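Section 4. Placing the base shelf and loading the first row

Applies to the Pastach low display shelf. Have the floor clean and the shelf unpacked before you start.

1. Sweep the floor where the shelf will stand. Grit under the base will scratch plank flooring when the shelf is moved.

2. Set the base down with its long front edge parallel to the floor planks. Use a plank seam as a guide if one is close by.

3. Press on each front corner in turn. If the base rocks, turn the leveling feet a little at a time until it sits firm.

4. Check the distance to any rack or table leg nearby. Leave 2 inches so the base can be lifted out later.

Caution: Two people are needed to lift the base. Do not drag it by the front edge.

5. Wipe the top surface with a dry cloth. If you use a damp cloth, let the surface dry fully before loading.

6. Stand boxed goods such as crackers, cookies and graham snacks upright in a single row, printed fronts facing out. Start at one end and work across.
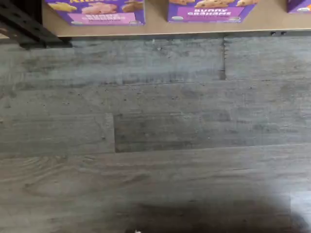 7. Keep the front of each box behind the shelf edge. Boxes that hang over get kicked, and the corners crush quickly at this height.

8. Put heavier cartons over the feet and lighter ones toward the middle. The base holds up to 156 pounds, spread evenly.

Note: The 914 mm base takes the same feet as the longer one. Spare feet are sold in packs under the Skurance name.

9. Sweep along the front edge again after loading. Crumbs and dust collect there first.

To add an upper shelf, go to Section 5. For wall fixing with Tawfik brackets, see the separate sheet.

Skirorholm Store Fittings
Revised Jul 23, 2019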